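The Front Room on Carnine Street – A Gallery

Welcome back, or welcome if you're new! I promised I'd put the front room up here once the floor was finished and the furniture was in, and it's finished and it's in, so off we go. If you only came for the floor, I don't blame you. Half the mail I get is about the floor.

A quick recap for anyone who missed the earlier pages. The building used to be a small showroom, 991 square feet with the back rooms included, and when we took it over in January it had carpet tile glued down from one end to the other. Some of the tiles came up in one piece. Most of them came up in crumbs. I spent a lot of evenings on my knees with a scraper and a radio, and I found out that glue from that era has opinions.

About that floor

It's epoxy, in a dark teal green, and yes, the color was my idea. The swatch was called Barkik and it looked nearly black on the little card, so I ordered it thinking we'd get something quiet. What we got is much greener than that and I love it. It's shiny – very shiny – and every lamp and window in the place shows up in it. I had a moment of panic the first morning and wondered if we should have gone matte, and then the sun came around and I stopped worrying.

Things people have asked me:

Is it slippery? In socks, yes. In sneakers, no, I've had no trouble at all.

Does it show dust? Oh, it does. I run a dry mop over it every night before I lock up and it takes me no time, but if you hate sweeping, pick something speckled.

How long before you could walk on it? We stayed off it overnight and kept the heavy stuff out for the rest of the week. I put the chairs back first and the table last.

Would you do it yourself? We did the scraping and the patching and paid for the pour. The whole thing came in at 800 dollars over what I had written down, nearly all of that for leveling the low corner, and I'd still rather have paid it than look at a puddle-shaped dip for the next ten years.

The table

I wanted one good table in here, something you can put a cup down on without hunting for a coaster. I looked at 17 of them (I kept a list, don't laugh) and came home with the Seidel, which has rounded corners and a light gray marble pattern on top, with black legs. The rounded corners sold me. I've walked into enough square ones in my life, and my hip knows exactly how high a table is.

It was supposed to have matching stools. I sat on one of the stools in the store for maybe a minute and knew that wasn't happening. So it got upholstered chairs in dark gray, proper ones with a back you can lean on, and people stay put in them a lot longer than I expected. I keep meaning to buy one more. The fabric wipes down fine with a damp cloth, by the way, and I've tested that with coffee more than once.

Flowers

White flowers, green leaves, small white vase. I change the bouquet when it starts to look sorry for itself and I've never managed to make one last as long as the florist says it will. I tried a bigger vase for a while and you couldn't see the person across from you, so the small one came back out of the cupboard. It cost next to nothing and it's the thing visitors mention right after the floor!

The coat rack

There's a plain clothing rack along the wall by the glass door, with dark shelving below it. I had hooks planned for that wall – big brass ones, I even bought them – but a row of wet coats on hooks drips straight down the wall, and a rack can be rolled out and mopped under. Everybody seems to own a dark coat, so it always looks like one giant coat from across the room. The brass hooks are in a drawer in the back if I ever change my mind.

The door

I can't take credit for the door, it came with the place. It's glass, and it's where most of our daylight comes from. On a mild afternoon it stays open and you get the brightness off the pavement and a bit of green beyond it. I did have to replace the closer, and I bought the wrong size first, so if you have a Bisutden closer on an old glass door, please measure the arm before you order.

What's left to do

Power is the big one. The outlets are all along the back wall and everything we plug in is nowhere near them, so for the moment it's cables and a power strip on the floor. I've priced a floor box and I've priced a run of flat cable cover, and the cover is 40 dollars and I could have it down in an evening, so you can guess which way I'm leaning. A rug is still on the list too. I go back and forth on that, seeing how much work went into the thing it would be covering up.

That's enough talk from me, on to the gallery.
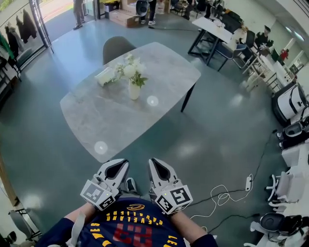
The marble-patterned table with its white bouquet, the coat rack and open glass door behind, and plenty of that teal-green floor – cables and all.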